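Best way to organize small hardware in a divided box without it all mixing together?

Posted by Kim
January, 9:40 p.m.

I have a see-through plastic box with divider panels inside and I want to use it for the small stuff that currently lives in coffee cans. Screws, washers, picture hooks, wall anchors, a few cabinet pegs. I counted one can last night and got 144 pieces in it, and there are 3 cans.

I tried this once before with a cheaper box. It looked good for a month, then I carried it up the stairs on its side and everything slid under the dividers into everything else. The small washers were the worst. I ended up dumping the whole thing back in a can.

So two things I want to know. Is there a way to set up the compartments so the little pieces stay put? And do you sort by size or by what the thing is for? My husband says size. I hang pictures more than I build anything, so size doesn't help me much when I'm standing there with a hammer looking for a hook.

The box isn't huge and I don't want to buy a cabinet.

Vultine
January, 10:15 p.m.

Sort by job. I did mine by size for years and I never once went looking for "one inch." I went looking for the thing that holds up a shelf. Put the hook, the nail and the anchor that go together in the same compartment, even if they are different sizes. You can tell them apart by eye.

For the mixing, it depends on the gap. Empty the box and slide a piece of paper under each divider. If the paper goes through easily, a thin washer might too. Check along the top as well with the lid closed, where there is one. On mine the gap was at the top, so I cut a sheet of thin craft foam to the size of the box and laid it over the compartments before closing the lid. It presses down a little and nothing climbs over. The foam was from a kids' craft pack.

Anything smaller than a pea goes in a little zip bag first, then in the compartment. Jewelry bags work. I bought a pack and have used 22 of them so far. It is slower to get one screw out, but I have not had to re-sort since.

Don't fill the compartments to the top. I stop a little past halfway so I can get two fingers in.

Cullon
January, 11:02 p.m.

just keep the cans. I have 550 screws in a pickle jar and I pour them on a cookie sheet when I need one

Vastetti
January, 7:30 a.m.

I agree with Vultine on sorting by job, with one exception. Keep plain wood screws separate and sort those by length, at least short and long. They get used for everything, and if you spread them over six compartments you will run out in one and forget you have more in another.

The part people rush is the sorting itself. Clear a whole table first. Do not do it on a bed or on the carpet. A light-colored top is best, and dark screws show up on it right away. If your table is dark, tape down some white paper. Set the box in the middle and leave yourself open space in front of it – you need that space for the piles, and the piles get bigger than you think.

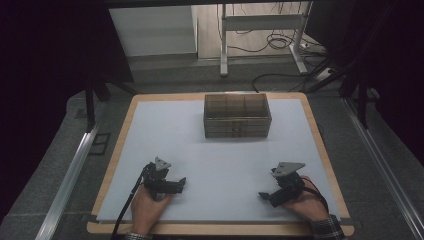 Pale surface, nothing else lying on it:

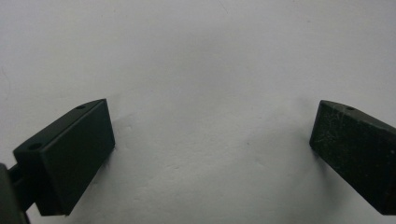
Then go one can at a time. Tip out a handful, not the whole can. Make your piles in the open space and don't put anything in the box until the first can is done. By then you'll know which piles are big and which are four pieces that can share a bag. If the dividers in your box come out, that is the time to move them. Give the biggest pile the biggest space and put the things you reach for most on the side nearest you.

Anything you can't name goes in one bag marked "unknown." If it is still there next January, throw it out.

Carry the box flat. Even with foam in the lid I would not trust it on its side going up stairs.

Kim
January, 6:50 p.m.

Thanks, the paper test was useful. Mine slides under two of the dividers but not the others, so the washers are going in bags and the big hooks can have the two loose spots. I got through one can before dinner. Sorting by job is working so far, although I have more cabinet pegs than I have cabinets. Does the foam need to be glued to the lid, or does it stay in place by itself?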